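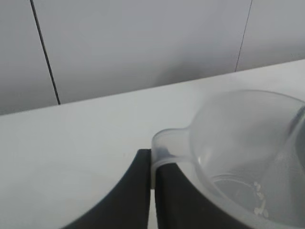
Slide 4. Wrist camera view, translucent measuring cup held by the handle.

Leave this one up while people settle. Then start with the question: how much does a policy need to see of an object it is already holding?

The cup is frosted plastic on a white table. Point to the handle between the two fingers, then to the rim at the right. From the wrist we only get part of the cup body. The scale on the inner wall is there but too blurry to read, so nothing in our method depends on reading it.

Background, keep it short. Most of our early failures in the Costero set were with clear or frosted items. Depth readings on them were patchy and the grasp score was mostly noise. We tried filling the holes in the depth map first. It helped on bowls and did very little on cups.

What we changed: we dropped depth for the held object and trained a small network on wrist color images only. It predicts one thing, the angle of the handle relative to the fingers. We call it Calvo in the paper. The arm controller is the same as before.

Data. 2114 wrist images with a handle in the grip, labeled by hand. We held out 329 for testing and never tuned on them. Labeling went slower than planned – the edge of a frosted handle is hard to place when the background is white. Two people labeled every test image and we averaged the angles.

Go to slide 5 for the plot. Say out loud that the error axis is in degrees, because the label is small.

Result: median error on the held-out images was 3 degrees. The depth version was well above that and had a long tail. Don't read the whole table. The row that matters is the frosted one.

Slide 6, limits. The dark fingers show through the plastic and shift its color along the underside of the handle. We think the network uses that shift as a cue. When we put pale covers on the fingers, error went up. So this may not carry over to a gripper in another color, and we should say so before someone asks.

Also, all the data comes from one bench at Zasgate with soft, even light. No tests in direct sun yet.

If there's time: Vatar is the follow-up, same idea with the cup tilting during a pour. We have almost 2000 images so far and no results to show.

Likely question – why not add a second camera? Answer: we did, on the side of the bench. The arm blocked it during most of the motion. Numbers are in the backup slides.

Next slide is the pour setup.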